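Speaker notes: "Where Does It Live? Putting Things Away in Rooms Without Closets"
Idwood evening series, 40 minutes including questions. Starts at 7:00, so really 7:10.

Opening. Thank Ekkachai Sangkhawat for the introduction, whatever he ends up saying. Do not tell the Palomino parking story. It died in Saststead and it died again in December.

Slide 2. Big open rooms. Everyone wants one. Then they get one and find out that walls were doing most of the work. No walls, no shelves, no hooks, and a floor you can see all of. Pause for the people who just paid to have a wall taken out.

Slide 3. My inventory. 1,477 items in one office at Demora, of which 53 were extension cords. Let them laugh, then ask who here could name the drawer theirs are in. (Somebody always can. Congratulate them and move on fast.)

Slides 4 to 6. The bowl argument. A thing with a lid gets used twice. A thing with a door gets used until the door sticks. An open bowl at hand height gets used by people who have never put anything away in their lives, me included. Collapsible is good because when you give up on the system, it lies flat in a cupboard and doesn't reproach you.

Jirayu Intarasuk will object that a bowl is a junk drawer with better posture. He's right. Concede it early, it saves 6 minutes.

Slide 7. Balls. Worst objects in any room. You can stack a book. You can fold a towel, badly. Put a ball on a hard floor and it has opinions about where it lives. Low table, one bowl, within reach. Mesh top is fine, crumbs go straight through and become the floor's problem.

Slides 8 and 9. Leave both up while I drink some water.
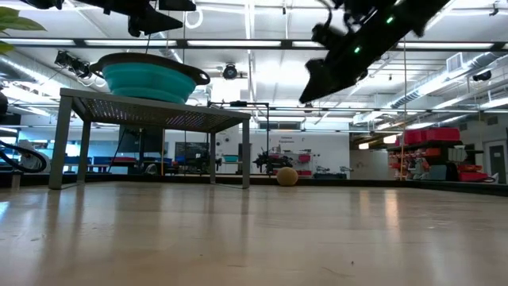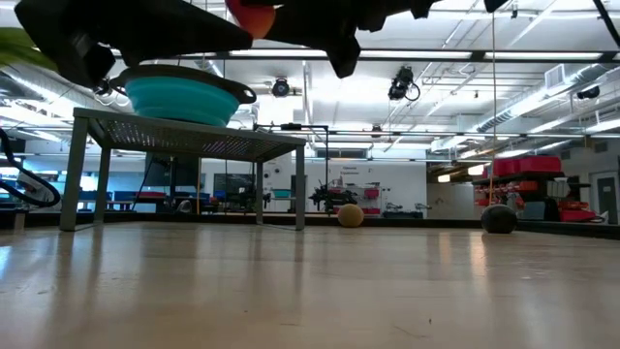

Slides 8 and 9: teal collapsible bowl on the gray mesh table, wood floor.

Ask the room: where would you put the second bowl? Take three answers, no more. If someone says "on the floor," go to questions.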